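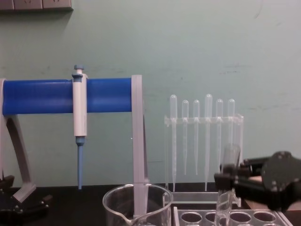 ## 4. Bench Configuration and Tube Insertion

The bimanual cell described in Section 3 was assembled at the Tosstead community workshop on an existing bench with a dark top. Both arms were built from printed and laser-cut parts, using the Skuvotach open joint design, and both carry the same two-finger parallel gripper. No fixture plate was machined for the glassware. The racks and the pipette stand rest directly on the bench, and their positions are re-registered at the start of each session by touching one fingertip to two corners of each rack.

### 4.1 Layout

The layout was chosen to expose the controller to the kinds of obstruction found on a shared bench. The pipette stand is on the left, the transfer pipette rack is near the center, and the test tube rack is at the front, within reach of the right arm. A beaker stands between the pipette stand and the tube rack. Most of these objects are clear. Early depth maps from the stereo pair contained large holes over the acrylic and the glass, and depth was dropped from the input in November. All results in this section use color images and joint encoders only.

The operator wears a camera at chest height during teleoperation, and the same view is given to the policy. Figure 3 is taken from this view during the insertion phase.
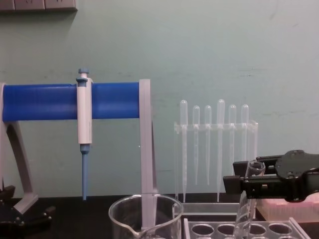

**Figure 3.** Right gripper holding a test tube near its open rim, with the body of the tube angled down toward the rack. The left gripper is partly visible at lower left.

### 4.2 Grasp Height

Grasp height had a larger effect on insertion than any other parameter we varied. A grasp near the rim, as in Figure 3, leaves most of the tube free to enter the hole before the fingers approach the top plate. It also lengthens the lever between the fingers and the bottom of the tube, so a small error in wrist angle becomes a large error at the point of contact. A grasp near the middle of the tube reduces this error but requires a second grasp to complete the insertion, and regrasping was the most frequent source of dropped tubes in pilot work.

Compliance was added at the fingers to offset the longer lever. Each finger was fitted with a thin silicone pad cut from sheet stock. The pads allow the tube to rotate a few degrees when it meets the edge of a hole. Bare fingers held the angle more firmly but tended to drag the rack across the bench.

### 4.3 Data and Procedure

A total of 187 demonstrations were recorded by two operators. Of these, 19 were discarded for encoder dropouts on the right wrist, which were traced to a crimped connector and repaired before evaluation. The remaining demonstrations were used without trimming. The Osman controller ran the learned policy on a desktop computer beside the bench, and commands were sent to the joint boards through the Zomov serial bridge.

Evaluation consisted of 60 trials. Each trial began with the tube already in the right gripper, at a grasp height set by hand, and ended when the tube was seated or when the operator pressed the stop switch. The left arm was powered and held a fixed pose beside the stand throughout. The rack was moved by a small amount between trials and was not registered again, so that the policy had to correct from the image.

### 4.4 Failure Modes

Failures fell into two groups. In the first, the tube came down on the plate between adjacent holes and the arm continued to press until the current limit was reached. In the second, the tube entered the hole at an angle and jammed against its edge. In 5 trials the jam was cleared by the policy without intervention, through a short upward motion also present in the demonstrations. These trials are scored as successes.

The first group was concentrated at holes seen through or close to the beaker, where refraction displaces the apparent edge of the plate. Moving the beaker farther left would likely reduce these errors, but it would also narrow the space available to the left arm. The position was left unchanged for the experiments in Section 5.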